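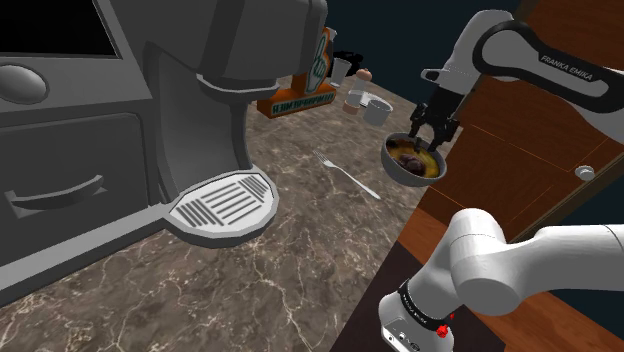

Descaling on a schedule, part two

26/06/2023

In January I started logging water hardness and shot count, mostly to settle whether the descale light on my old machine meant anything. It does not. It is a timer. It came on at 200 shots whether I ran tap water or the softened stuff from the filter jug, and a timer that ignores the water is no use in Lurnbridge, where the kettle grows a crust in two weeks.

The method is simple. I weigh the water going in, write it down, and test hardness once per refill with drop reagent. The strips are too coarse. Every 700 shots I pull the shower screen and look at the dispersion block behind it. On plain tap water the block had a gray film by the first check and one of the four holes was partly closed. On filtered water, same interval, it wiped clean with a cloth.

The odd result is temperature. I expected scale to show up as slower heating, and it did, but only late. Time from cold to ready went from 930 seconds to 1,173 seconds over the tap water run, and most of that came in the last few weeks. If you wait until warmup feels slow, you have waited too long.

For acid I use plain citric, 20 grams to the liter, warm, two passes with a rest in between. I tried the Wirneo sachets too. They work the same and smell worse. Rinse with three full tanks - two left a sour edge in the first cup.

Beans were the same throughout, a washed Huanca, medium roast, ground on the Plondaria with the burrs untouched since the last alignment. I did change the basket gasket halfway, so treat any pressure numbers from part one with some care.

Next is the group head seal, which has started to weep on the left side. The replacement is silicone and slightly thicker than stock. I will measure both before I fit it.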